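Changing the processor in an old workstation, with patience

I keep a small page of tips for the house and the workbench, and most of them are about hinges, glue and kitchen knives. But several readers asked about computers, so this one is for the desk in my basement, where I repair the older machines for my family and for a few neighbours. English is my second language, so please excuse me if a word is not exactly the right one. The steps I have checked carefully.

An older workstation is often worth a little work. The case is strong, the power supply is good, and used processors for these boards have become cheap. But the socket is delicate, and a pin that is bent there can cost you the whole board.

Before you open anything

Write down the exact name of the processor you have now and the one you want. Look in the maker's list for your board, and do not trust only that the socket has the same name. Some boards need a newer BIOS for a newer chip, and you must do this update while the old processor is still in its place. I once did it in the wrong order and had to put everything back, which took me the whole evening.

Turn off the computer, take out the power cable, then press the power button for a few seconds. Leave the case on its side, on a table at a good height. I put an old cotton tablecloth under mine. Wool or fleece is not good for this work, and also please not a carpet.

What I put on the table:
- a screwdriver that fits the cooler screws well (a worn one will spoil the heads)
- alcohol, 90 per cent or stronger, from the pharmacy
- coffee filters, for wiping, as they leave less fluff than paper towel
- thermal paste, fresh
- a wrist strap, clipped to bare metal of the case
- a lamp that can bend
- an egg carton for the screws

The egg carton is the idea of my neighbour Yvette Girard. Each stage of the work has its own hollow, and I write on the lid with pencil what is where. I have also a magnetic dish from Fornska, very nice for bicycle work, but I keep it on the other shelf when I work with a computer.

Taking off the cooler

If the paste is many years old, it can hold like glue. Run the computer for ten minutes before you shut it down, and the paste becomes softer. Loosen each screw a little, going from one corner to the opposite corner, and then go around again. When all are free, turn the cooler gently left and right. Do not pull straight up with force.

Wipe the old paste from the processor while it is still locked in the socket. It is much easier to hold clean afterwards, and no paste falls among the contacts. Use a filter with a little alcohol, from the outside toward the middle, and change the filter often. A grey film remains in the printed letters sometimes. This does no harm.

Opening the socket

Push the lever down and a little to the side, then let it rise slowly under your finger. Some workstation sockets have two levers, and the order is marked on the metal. Look for the small signs and follow them. Then lift the load plate by its tab until it stays back by itself.
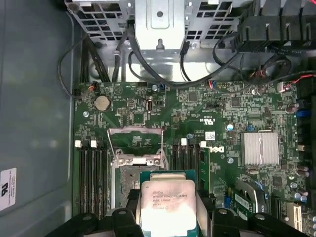

Hold the processor only by its two opposite edges, between thumb and finger, and keep it level when you bring it down. The metal side goes up. On one corner there is a small gold triangle, and it must meet the mark on the socket. There are also little notches on the edges. When both agree, lower it straight and let go at the last moment. It should lie flat by its own weight. If it does not, lift it straight up and look again. Never slide it around to find the place.

About light: a strong lamp directly over the board makes such a shine on the metal that you cannot read the model. Move the lamp to the side, low, and the letters come out. Do the reading before you put on the paste! I take a photo with my phone also, and I keep the photos in a folder with the name of the computer. Next time somebody asks me what is inside, I do not need to open it.

Close the load plate and bring the lever down. There is some resistance and this is normal. If the lever refuses completely, stop and check the corners.

Do not leave an open socket overnight. If you must interrupt the work, close it with the plastic cover that comes with a new board. I keep all of these covers in a jam jar. Bouchard, the small repair shop in my town, gives them away if you ask.

The memory, while you are there

It is a good time to look at the memory slots on the two sides. The latches should move freely. Blow out dust with a hand pump, the kind for camera lenses, and not with your mouth. If you add or move a module, follow the drawing inside the cover of the case, because the order of filling is different on each board. Press the module down at both ends until you hear the latches close. On some boards the latch is only at one end, and then you must look closer to be sure that the other end is fully down.

Paste and cooler

A quantity like a small pea is enough for an ordinary desktop chip. For the larger ones I make a thin cross. I use the paste from Cindovix, but any decent one will do, if it is not dried out. Test it on a piece of card first. If the first drop is oily and the rest is hard, throw out the tube.

Put the cooler down straight and tighten the screws from corner to corner again, a little each time. Plug in the fan. I say it because I forgot it twice.

First start

Leave the side panel off and turn on the computer with only the monitor and keyboard. The first start can be slow, with a black screen for a minute or two, while the board learns the new parts. Wait. Then go into the BIOS and check that the name of the processor is correct and that all the memory is counted. If some memory is missing, turn off, unplug, and sit the modules again.

If there is no life at all, I check in this order: the processor power plug near the top of the board, the memory, and last the processor itself.

Keeping the old one

The old processor goes back in the plastic shell of the new one. If you have no shell, an antistatic bag inside a small stiff box is fine. Put a label with the model and the date. I use the Fulix labels for freezer jars, they stay on well and come off without glue.

Questions about a certain board you can leave under this page, and please write the full model number from the sticker on the back of the case.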